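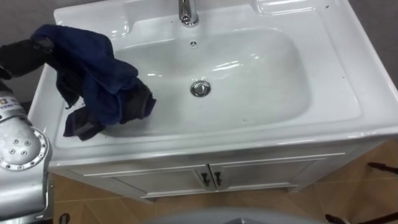
Figure 1. Bathroom vanity, left arm with a navy cloth at the basin wall.

Automation on the Housekeeping Floor: What Changes for the People There
Notes for the second session, prepared by Yolotzin Ibarra

8 min read

Welcome back, everyone, and thank you for the lively talk last time about warehouses. I promised we would move to a kind of work that most of you have done at home and a few of you have done for wages, and so we come to the cleaning of rooms. Please keep Figure 1 beside you while you read, because I'll come back to it more than once.

Our case is the Ponce, a residential hotel with long-stay guests, where a cleaning robot supplied by Durkura has been working alongside the housekeeping staff since December. I spent a good many mornings there, mostly following Azucena Robles, who supervises the upper floors and who was very patient with my questions (and with my habit of standing in doorways).

1. A job is a bundle of tasks

When a manager says "we are automating the bathrooms", it sounds like one thing. Try writing down what an attendant does in a bathroom, though, and you'll fill a page before you reach the shower. Take the vanity by itself. There are the flat decks on either side, the curved walls of the bowl, the overflow hole, the base of the tap, the rim of the drain stopper, the front lip and the cabinet doors underneath. Each asks for a different movement of the hand, and a person switches between them without noticing.

Look at the cloth in Figure 1 for a moment. It is bunched over the left rim with part of it down in the bowl, and the gripper has hold of it at the top. A soft cloth changes shape every time it is moved, and a good deal of the engineering effort in this field goes into that one plain fact. Look too at the few tiny specks on the right-hand deck and the faint smudges inside the basin. On white glossy ceramic, with bright lights overhead, a smudge and a reflection can be hard to tell apart. Azucena's staff bend down and look along the surface from the side, which is an old trick and a very good one.

2. What moved, and to whom

At the Ponce the robot was given the vanities and the mirrors. The attendants kept beds, showers, toilets, floors and anything belonging to a guest. You might expect that this simply took work away from them, and part of it did go. But some new work arrived as well:

- clearing the guest's things off the vanity before the robot starts, and putting them back afterwards
- handing over fresh cloths and taking away used ones
- checking the finished surface and touching up what was missed
- writing up faults in the Hurkell log at the end of the shift

None of these was in the old job description. The checking in particular is skilled work – you have to know what clean looks like, and you have to be willing to say that it isn't. In the first weeks the attendants touched up some 30 vanities on a typical shift, and they did it without any extra time on the roster. Azucena raised this with management, and after a long back and forth the checking was given its own minutes.

3. Pace and company

Something I hadn't thought to ask about until it was mentioned over tea was the rhythm of the day. Attendants used to work in pairs, one in the bathroom and one on the beds, chatting through the open door. With the robot in the bathroom the pairs were split up. Several people told me they missed the talk more than they minded the machine. There is a practical side to this as well, as new starters had always learned the job from the person in the next room. The pairs have since been brought back for anyone in their first 90 days.

On the other hand, I'd be giving you a lopsided picture if I left out the relief. Leaning over basins all morning is hard on the lower back and the wrists, and two of the older attendants were very glad to be doing less of it. Please hold both of these in your mind when you write your response.

4. Who gets asked

The second hotel in your reading packet, run by Drerex, bought much the same equipment and set it up before speaking to the floor staff. Compare the two accounts and pay attention to when the attendants first appear in each. At the Ponce they chose which surfaces to hand over, and they changed their minds about the shower shelves after a trial.

For next time

Read the packet up to page 91, including the interviews. Then pick a task you know well, at work or at home, and break it down the way we did with the vanity. Mark which pieces you would gladly give away and which you'd want to keep, and write a paragraph on what a person would need to be taught in order to check the result. A page is plenty, handwritten is fine, and do bring it with you, as we'll be swapping them around the table.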